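¿Se puede reutilizar una caja con las solapas gastadas para un envío de 5 kg?

Villads Hjaltadóttir
Publicado en: Embalaje y almacenaje

Tengo una caja de cartón ondulado marrón que compré en Rosska y quiero usarla otra vez. El contenido son piezas de recambio metálicas, 5 kg en total, y el envío va por transportista con clasificación automática. Las solapas cierran, pero una arista está arrugada y en un borde asoman las capas interiores del cartón. Pensaba reforzar con cinta de papel engomado. Mis dudas son dos: si la arista arrugada descarta la caja para ese peso, y si conviene recortar el borde deshilachado antes de encintar. La guardo en un trastero sin calefacción, plegada en vertical, desde febrero.

Bjarnason
Con cinta aguanta. Yo las uso cuatro o cinco veces y nunca me han devuelto nada.

Hafþór Sveinbjörnsson
Depende de dónde esté el daño. La resistencia al apilado de una caja se concentra en las aristas verticales – las caras planas aportan bastante menos – y una arista aplastada no recupera su rigidez aunque se planche con la mano o se cubra con cinta. Una solapa con el borde deshilachado es un problema menor: afecta al cierre, no a la carga vertical.

Para decidir, yo haría lo siguiente. Monte la caja vacía, cierre el fondo y presione con la palma sobre cada esquina superior. Si una cede antes que las otras tres, no la use para piezas metálicas. Revise después el hendido de las solapas, por dentro y por fuera. Si la cara exterior está agrietada a lo largo del pliegue, la solapa acabará separándose.

El borde no lo recorte. Se pierde superficie de solape y el corte rara vez queda recto. Aplaste las fibras, pase la cinta en H y deje 98 mm de cinta a cada lado sobre el panel. La cinta engomada Dikell que uso pega mal sobre cartón con polvo, así que cepille antes. Las manchas superficiales no importan salvo que el cartón esté blando al tacto, cosa posible en un trastero frío.

La primera muestra una superficie beige mate vista de cerca; las otras tres, cartón de caja:
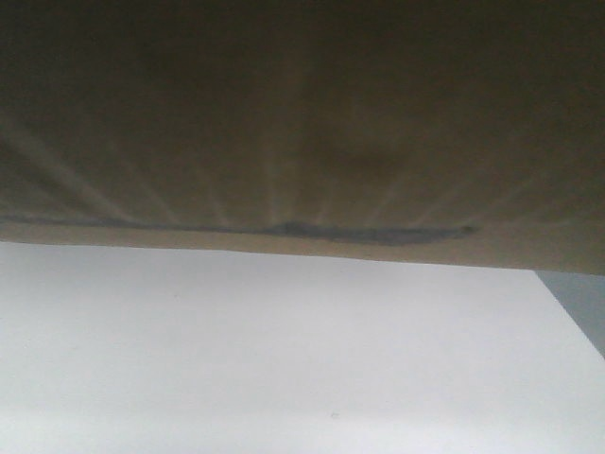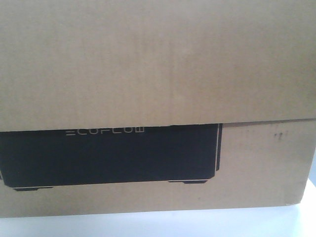
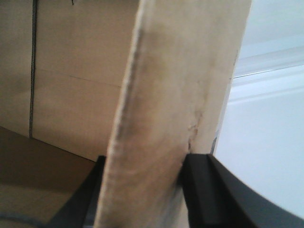
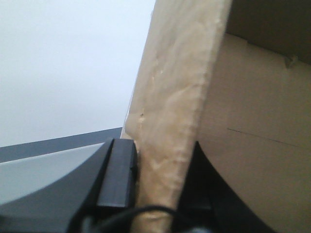
Fendico
Añadiría que la prueba de las esquinas hay que hacerla tras dejar la caja un día en una habitación seca – el cartón húmedo cede en las cuatro y el resultado no dice nada. Para 5 kg de metal yo metería además una plancha de cartón en el fondo, con la onda cruzada respecto a la base, y dejaría la cinta engomada media hora antes de mover el bulto.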